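3.2 Setting and items

The survey was carried out at two staff canteens, Plerngate and Dererlow, both of which sell chilled food from a counter and have seating in the same room. Purchases were recorded over seven weeks ending in December. After removal of voided sales, 2331 transactions remained, of which 1377 included at least one packaged item. Trays were offered at both sites but their use was left to the customer. Figure 2 shows a tray and a basket at the table edges (a) and a packaged sandwich on a tray (b).
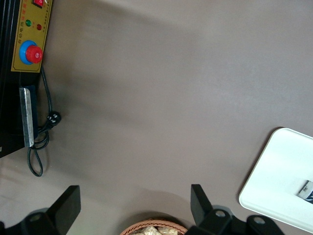 3.3 Coding of purchases

Each transaction was coded by meal type, time of sale and packaging. Packaging was entered under one of three headings: sealed, lidded or open. Sandwiches sold in a clear plastic wedge were entered as sealed whatever their filling, and fillings were kept in a separate field. Where a till line gave only a price, the code was taken from the daily stock sheet, following Hoekstra (Section 2).

Figure 2. Tray use and packaged food: (a) table with tray and basket; (b) sandwich in wedge pack.

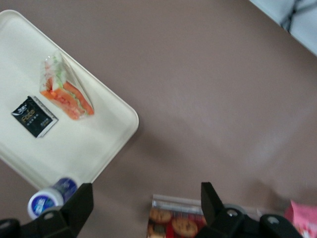 Hot drinks bought alone were left out of the meal counts but kept in the totals. A second coder, Marijke Martens, worked through a random subset without sight of the first set of codes. The two disagreed on 37 entries, mostly soups sold with a lid at one site and without at the other. These were settled by discussion before the analysis in Section 4, and the lidded heading was applied at both sites.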